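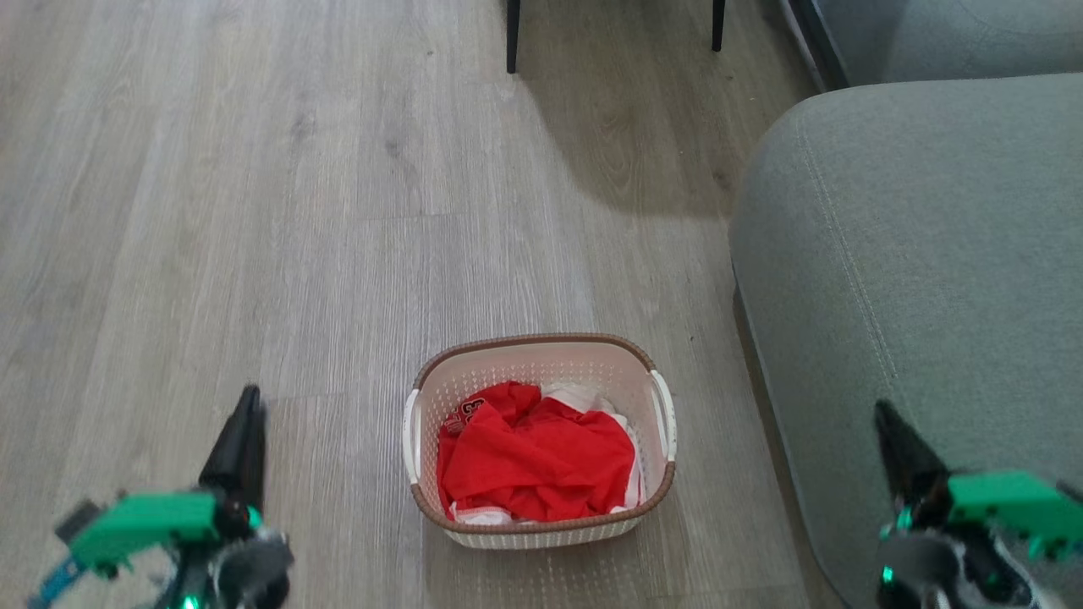

On moving house without a plan

2023-06-14

We have been in Mudgway for 15 days now and I still can't find the corkscrew. I have found three tape measures, a bag of curtain hooks for curtains we left behind, and a letter from the dentist that I was supposed to answer in the spring.

The old flat was 700 steps from the station, a thing I know from the winter I was told to walk more and became unbearable about it. The new place is at the top of a hill. The estate agent called this "elevated". My knees have their own word.

I had meant to be organised. I bought coloured stickers, one colour per room, and stuck to the system for the whole of the kitchen. By the bedroom I had run out of green and moved on to orange, which was already the bathroom. The men from Rorkora Removals were very polite about it and put everything orange in the hall, where most of it still lives.

Mireille Abou Jaoude, who has moved more often than anyone I know, gave me one piece of advice: unpack the bed first, then the kettle, and don't speak to each other until both are working. We unpacked the books first. I don't want to discuss what was said at midnight over the bed slats.

The washing has been the one part of life to carry on as if nothing had happened. You can live out of boxes for weeks, eat toast off a saucepan lid, and dry your face on a T-shirt, but the dirty clothes turn up on time every day.

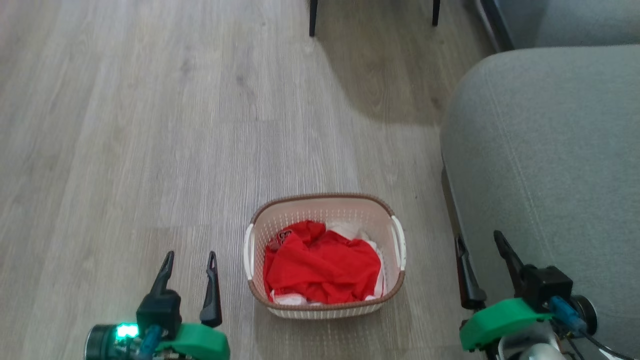 I did ring the council about the bins. There are three of them here, and a small one for food that locks, presumably against foxes with ambition. The recorded message thanked me for my patience before I had shown any. After 6 goes I got through to a man who told me our road is collected on a different day from the other side of our road, and that it had always been so.

The broadband is another matter. We were promised it on the day we moved in, then the day after, and now we get cheerful texts saying our engineer is excited to meet us. I have been doing my emails in the café by the bus stop, where a flat white buys you an hour and the chairs see to it that you don't want two.

Still, the evenings are good. There's a bench in the back garden, left by the people before us, and from it you can see right across to the hills if you lean a bit to the left of next door's trampoline. We sat out there last night with a bottle of red. It was a screw top. I've stopped buying the other kind until the hall is cleared.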